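Fixing a hand-held gripper that loses its place in bedrooms

If your tracking jumps halfway through a folding session, don't throw the whole session out yet! I lost most of September to this fault and I can now find it in a few minutes, so let's go through it the way I do it.

What it looks like: you replay an episode and the gripper path is smooth, smooth, smooth, and then the whole thing leaps sideways in a single step. The fingers were fine, the trigger readings were fine, but the pose is garbage from there on. Train on that and your arm will try to fling a T-shirt at the wall (ask me how I know).

Step 1. Plot position against time for both grippers. A real fast move has a slope to it. A fault is a vertical line. In my worst batch, 7 episodes out of 8 had one.

Step 2. Note the time of each jump and pull up the video at that moment. Look for mirrors first. Wardrobe doors are the classic, and a mirror with a bright window reflected in it is worse, as the tracker happily picks up features in the reflection and treats them as part of the room.
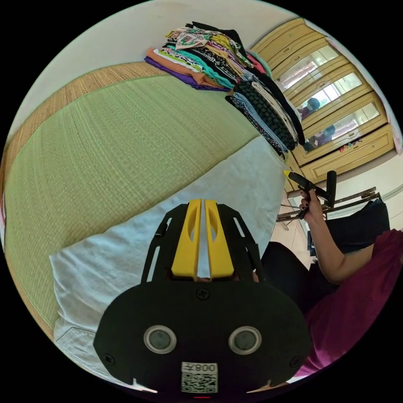 Step 3. Check whether both grippers jumped together. If only one did, look at what was in front of its lens at the time, and wipe the lens too while you're there. If both went at once, compare the clocks before you blame the room. Mavis Iwasaki caught that one for me after I'd spent a whole evening covering up glass!

Step 4. Cover the mirrors with a plain sheet, leave some textured things in view (a patterned mat is great, a blank wall is not), and map the room again from scratch. Don't reuse the old map. It still has the phantom room in it.

Step 5. Record 3 short test episodes, starting and ending with the gripper on the same spot. I reject anything that comes back more than 2 cm off.

One safety note, please. Never replay a suspect episode on the real arm to "see what happens". Run it in simulation first, and set a speed limit on the arm before the first live replay, with your hand on the stop button.

Episodes with a late jump can be trimmed just before it and kept, if the fold was already finished.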